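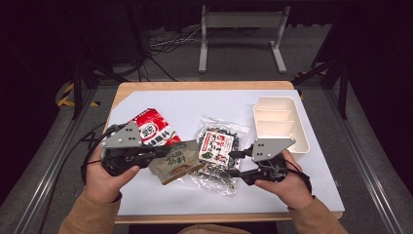
Foto: Ludger Hellwig

Trockenvorräte fürs Ferienhaus: was lasst ihr über den Winter da?

Deichlerche, Sonntag, 15. Oktober 2023
Moin zusammen, wir haben seit Juli ein kleines Häuschen in Prerkau und ich stehe jetzt vor der großen Frage, was im Küchenschrank bleiben darf. Geheizt wird ab nächster Woche nur noch auf Frostschutz. Nudeln, Reis, Linsen, klar. Aber ich koche im Urlaub wahnsinnig gern Suppen und hätte am liebsten auch Brühe, Trockenpilze und so eine Algenmischung vor Ort, damit ich bei der Ankunft nicht erst nach Wovberg zum Einkaufen muss (19 Kilometer, und um sechs macht alles zu!). Geht das oder schmeiß ich im März alles weg?

Hellwig_L
Geht wunderbar. Bei uns liegt alles in Schraubgläsern, auch der Tee. Nur Mehl und Nüsse nehme ich mit nach Hause, das Mehl wegen der Motten und die Nüsse, weil sie mir einmal ranzig geworden sind und ich den Geschmack bis heute nicht loswerde. Gewürze stehen bei mir übrigens noch welche vom Vorbesitzer.

suppenkasper_nord
Schraubgläser schön und gut, aber bei unbeheiztem Haus zieht euch die Feuchtigkeit durch jeden alten Deckel. Ich lasse alles in der ungeöffneten Originalpackung und packe die in eine Blechkiste. Angebrochenes kommt mit oder wird am letzten Abend verkocht. Der letzte Abend ist bei uns immer der beste, da kommt wirklich alles in einen Topf :-)
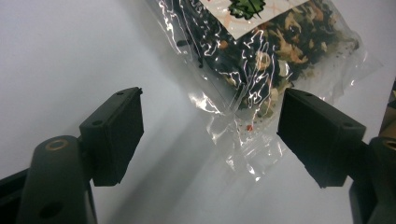
Muss man getrocknete Algen vor dem Kochen einweichen?

Für Suppe reicht es, sie kurz vor Schluss in den heißen Topf zu geben. Für Salat weicht man sie in kaltem Wasser ein und drückt sie danach aus.

Hellwig_L
@suppenkasper: Blechkiste rostet bei uns an der Küste. Und neue Deckel kosten fast nichts. Ich mach das jetzt 20 Jahre so und hatte nie Schimmel.

suppenkasper_nord
Ihr habt aber auch einen Ofen, der durchläuft, wenn ich mich an deinen anderen Thread erinnere. Das ist schon was anderes als Frostschutz.

Hellwig_L
Der Ofen lief in dem Winter, als das Dach gemacht wurde. Sonst nicht.

Zewditu_K
Ich mische mich mal ein, bevor ihr euch wegen der Deckel zerstreitet, hihi. Ich habe beides: Linsen und Berbere im Glas, alles Leichte wie Algen und Pilze im verschlossenen Beutel. Die Beutel lege ich flach in eine Schublade, da sieht man durch die Folie gleich, was es ist, und ich kaufe nicht alles doppelt. Bei Algen bitte sparsam sein! Die gehen unfassbar auf. Beim ersten Mal hatte ich einen Topf voll Seegras mit ein bisschen Wasser drumherum.

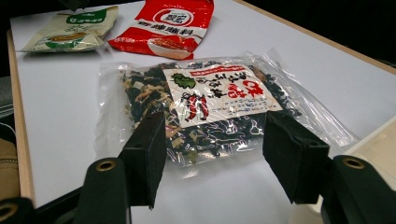

Meine Schrankliste für den Winter

Zewditu_K
Weil Deichlerche per PN gefragt hat, also bei mir bleiben da: rote Linsen, Reis, Glasnudeln, Algenmischung, Salz, Tee, 2 Gläser Tomaten. Mit nach Hause: Öl, Mehl, Nüsse, alles Offene. Kaffee ist Streitfall, mein Mann sagt, der schmeckt im Frühjahr nach Schrank.

Deichlerche
Danke euch!! Ich probiere die gemischte Methode und schreibe ein Datum auf jeden Beutel. Von den Algen nehme ich die, die auch bei mir zu Hause liegen, die mit den hellen Flocken dazwischen.
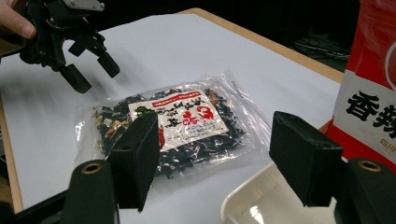
Dunkelgrüne Algen mit hellen Flocken im Klarsichtbeutel

suppenkasper_nord
Schreib im Frühjahr, wie es war. Ich wette auf die Kiste.

Drucken | Per E-Mail senden
5-mal geteilt
2 Kommentare

Petersen: Tomaten im Glas würde ich bei Frostschutz nicht direkt an die Außenwand stellen. Sonst gute Liste.

moorkatze: Kaffee schmeckt im Frühjahr tatsächlich nach Schrank. Grüße an den Mann.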